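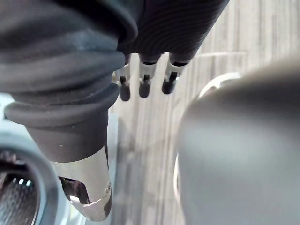 Figure 2. Wrist camera view with the thumb and three fingers pointing down, large grey object at right.

Our part of the Pridow project was the software that decides when the hand is ready to close. The earlier version, Erker, ran on a fixed timer and had no idea where the fingers were. We replaced it with a small planner that reads the joint angles and the wrist camera together.

The hard part was labelling. We had 2810 stills from the wrist camera and each one needed a mask for the fingers, the thumb and anything else near the hand. We wrote a tool in Python, called Yin, that guesses the finger masks from the joint angles so a person only has to fix the edges. Of the full set, 1958 stills were used for training and the rest were held back for testing.
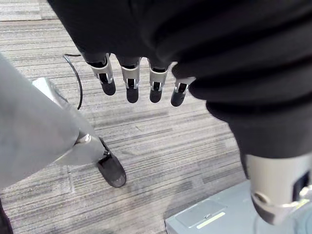
Fabric covers gave us the most trouble. The folds change shape when the wrist turns, and our first model often marked them as part of the background. Grey cloth over a grey floor was the worst case. We added a colour shift step to the training code, and after that the masks followed the folds much better – though thin cables on the floor are still missed now and then.

The planner runs on the lab computer at Dakport and sends a new target every 90 milliseconds. If two masks in a row disagree with the joint angles, it holds the hand still and writes a line to the log. We set that limit by hand and did not have time to tune it.

The code and the label files are in the shared course folder. Settings for the colour shift are in the readme, along with the list of stills we threw out.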